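MEDIA RELEASE

Kelham opens colour-matching service at Grevton paint store

GREVTON: Kelham Paints will open a colour-matching counter at its Grevton store in August, giving customers access to the full Onell range of 1,171 interior and exterior colours for the first time.

The counter replaces the old trade desk at the rear of the store. Customers can bring in a chip of old paint, a tile or a piece of fabric and have it read and mixed while they wait. Sample pots will be available in every colour in the range.
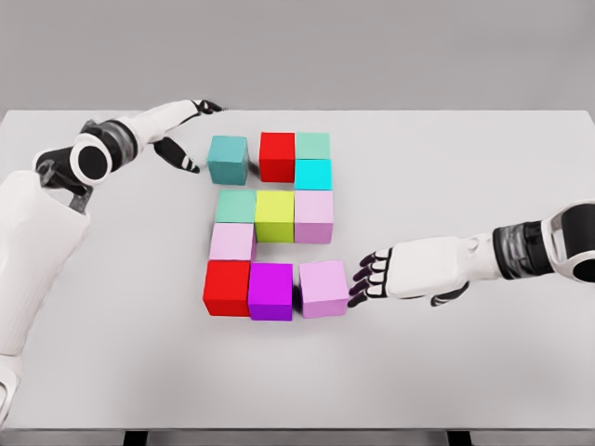 Issue 9, page 6

Store manager Agnes Farquharson said the change came after years of sending people to other towns for anything outside the standard whites and creams.

"People would come in with a bit of weatherboard in a bag and we'd have to order the tint in," Ms Farquharson said. "It could be a fortnight before they saw it. Now they can take it home the same morning."

The Onell range has been reorganised for the opening. Colours that used to be listed by number are now grouped by family, and 186 of them are new to the catalogue. Most of the additions are greens and blue-greens, along with a small group of earth colours made for older brick homes.

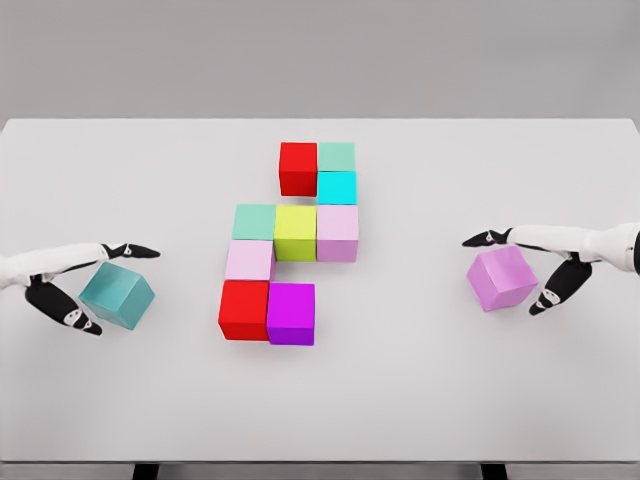
Choosing more than one colour for a room is where most customers ask for help, according to Kelham colour adviser Wing-sze Tse. She will be at the counter each morning from 9 am and can go through trim, ceiling and feature wall choices with anyone who has a floor plan or a few measurements. A bright red will usually look stronger with a pale mint green directly beside it, as the two blocks at the top of the group show, and a grey wall behind gives both of them some room. Ms Tse recommends painting a large test patch and looking at it in daylight and again after dark before buying the full amount.

The service is free with any purchase of two litres or more. Trade customers keep their existing accounts and discounts, and can phone orders through from 6 am for pick-up at the side gate.

Hok-lam Tseng, who runs Kelham's regional stores, said two more counters were planned if Grevton went well.

"We've picked Grevton first as it has the floor space and a lot of people doing up older houses," Mr Tseng said.

Leftover paint can be returned to the store for recycling during normal trading hours. Tins must be sealed and labelled.

Media contact: Kai-wen Yau, Kelham Paints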